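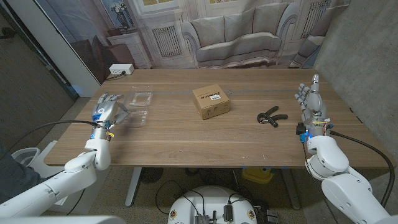

What causes a grip-loss stop on the Liketti hand?
The hand controller stops the arm when measured finger current falls below the commanded hold value for longer than 300 ms. The usual cause is tendon slack in the index or middle finger.

Sullidine Wrist Cable Kit for Liketti Hands
Manufacturer: Fimero
Fits: Liketti left and right hands, all wrist flanges
Status: In stock, ships from Ridgeway
Page revised October 21, 2021

Overview
The Sullidine kit replaces the original wrist cable and strain relief on Liketti five-finger hands. It was released after a fault was traced to the original cable, which could lose contact on one conductor when the wrist was rotated near its limit. The fault shows up as code 44 (finger bus timeout). On affected units the fingers hold their last position and the arm stays powered until the operator clears the code.

Safety notice
A hand that reports code 44 may still be gripping. Do not pull a part out of the fingers. Press the emergency stop, wait for the drive supply to discharge, then open the fingers with the manual release. Light items such as clamshell trays and small cartons can be crushed during release. Spring-loaded items, hand grip strengtheners included, can snap open. Keep your face clear and wear eye protection.

The ring light on the back of the palm is not a safety indicator. It is fed from the logic supply and remains lit during a bus fault. Read the code from the controller before reaching in.

Affected units
Hands built before August with the molded straight connector. Units with the angled connector already have the new cable. On two-arm stations, check both wrists — the left and right hands were often built in different batches.

Kit contents
Shielded wrist cable, 24 V, angled connector
Strain relief clamp with screws
Cable ties
Thread locker, single use

Installation
1. Lock out the arm supply.
2. Remove the wrist cover and unplug the old cable.
3. Fit the clamp before plugging in the new cable.
4. Leave a service loop at the wrist. The cable must not go tight at full rotation.
5. Run the wrist sweep test for 22 cycles with no part in the hand. Any code 44 during the test means the hand has to come back for board inspection.

Known limits
The kit does not correct grip-loss stops caused by tendon slack. It does not change the stop behavior on code 44; that requires the controller update, supplied separately.

Returns
Faulty cables should be bagged and tagged with the hand serial number. Do not cut off the connector — it is needed for the contact test.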